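Demonstration gathering

Demonstration gathering is how you get examples for a robot that learns by copying. I keep this page for the Juvach wiki, so expect a bit of the Pillemstead habit in it.

How it works

One run of a task, start to finish, is an episode. We record arm positions and camera views together, and the learner (ours is called Zerkeo) tries to match them. Our bench task uses a flask, a funnel, a beaker and a test strip — cheap stuff, but see-through plastic is really hard on cameras!
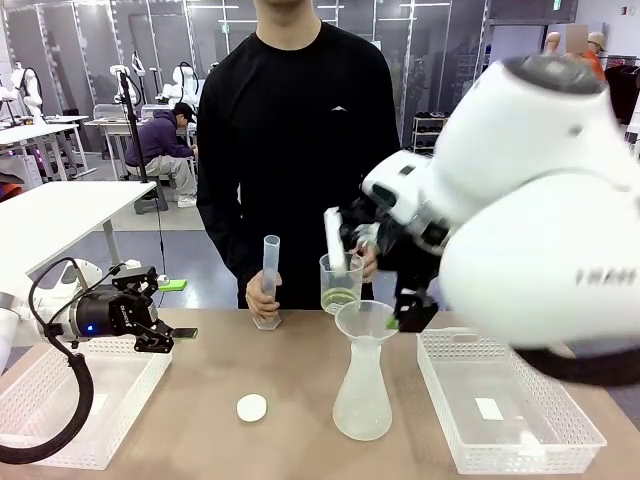 A strip held in the right gripper, dipped into a beaker over the funnel.

Wrist views matter a lot, and I'd keep them even if I had to drop everything else.

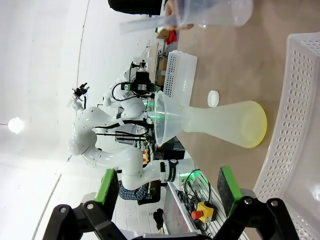 An episode runs 70 seconds at most in our set, and we stop at 2000 episodes per task. Small parts get moved between runs so Zerkeo doesn't just memorize the table. I throw out any run with a pause longer than 15 seconds, though the Thái set keeps those and labels them — fair enough, it's a different taste.

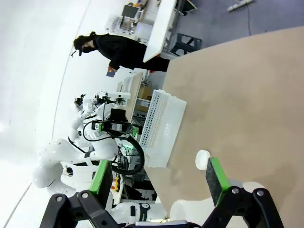 Labels

Each episode gets 2 labels, one for the task and one for the result.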